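3.2 Demonstration collection

Demonstrations were recorded with paired hand-held grippers, one per hand, so that no robot was needed on site. Each operator completed 70 garment-handling episodes after a short practice period. Episodes in which tracking was lost for more than 2 s were discarded – the remaining 400 were labelled by garment colour and trim.

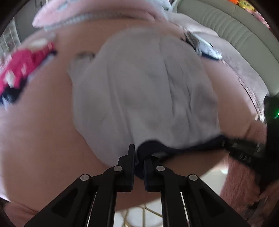
Figure 2. Two-handed work on a light grey garment with navy trim.

Gripper width was logged with the wrist pose and normalised before training. Bhatia and Sengar checked the labels independently, and disagreements were resolved by a third annotator.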